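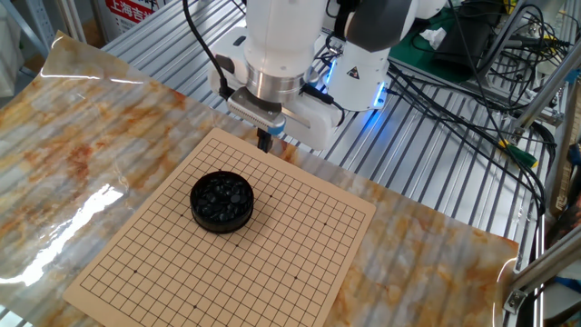
돌통은 꼭 판 밖에 둬야 하는 거 아니냐고, 집에서 혼자 둘 때도 그러냐고 댓글이 달렸어요. 대국할 땐 저도 밖에 둬요. 근데 혼자 기보 놓아 볼 때는 그냥 판 구석에 올려놓고 시작해요, 손이 덜 가니까 편하더라고요!

자주 물어보시는 것들
2026년 3월 29일 고침

얇은 바둑판, 쓸 만한가요?
네, 저는 좋아해요. 말아서 책장 옆에 세워 두면 끝이거든요. 대신 나무판처럼 딱 하는 소리는 포기하셔야 해요(이게 은근히 아쉬워요). 접어서 보관하면 접힌 줄이 오래 가니까 꼭 말아 두세요.

밑에 뭘 깔아야 하나요?
안 깔아도 되는데, 저는 깔고 두는 쪽이에요. 대리석 무늬 시트도 예쁘긴 한데 반들반들한 건 조명이 비쳐서 눈이 좀 부셔요. 등을 옆으로 살짝 돌려 보세요. 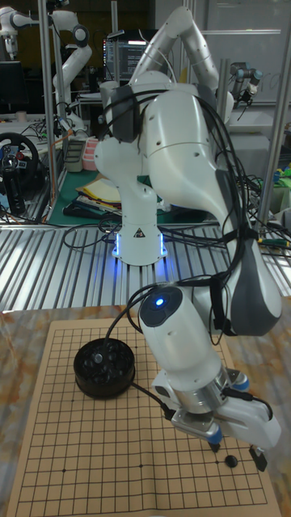 시트 끝이 말려 올라올 때는 반대 방향으로 말아서 하룻밤 두면 꽤 얌전해져요. 급하면 두꺼운 책으로 눌러 두고요.

화점이 뭐예요?
판에 찍힌 작은 검은 점이요. 처음 배울 땐 여기부터 눈에 익히면 자리 찾기가 훨씬 쉬워요. 첫수를 어디 둘지 모르겠으면 귀 쪽 화점에 두세요, 저도 맨날 그래요 ㅎㅎ

돌은 어떻게 닦나요?
마른 천으로 문질러 주면 충분해요. 저는 Iveven 천을 쓰는데 안경닦이도 괜찮아요. 손때가 심하면 물에 살짝 적신 천으로 닦고 완전히 말린 다음 통에 넣으세요.

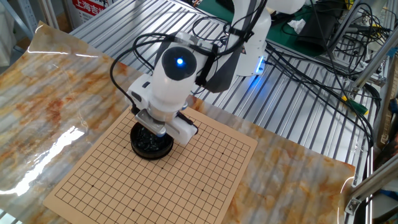 통도 가끔 비우고 안쪽을 닦아 줘야 해요. 바닥에 먼지가 생각보다 많이 쌓여요. 돌을 다시 담을 땐 너무 꽉 채우지 마시고요, 집다가 와르르 쏟아집니다.

돌만 따로 살 수 있나요?
Narnenari에서 낱개로 팔아요. 한 알에 300원이고 3알부터 주문돼요. 두께가 조금씩 다르니까 쓰던 돌을 하나 재 보고 고르세요.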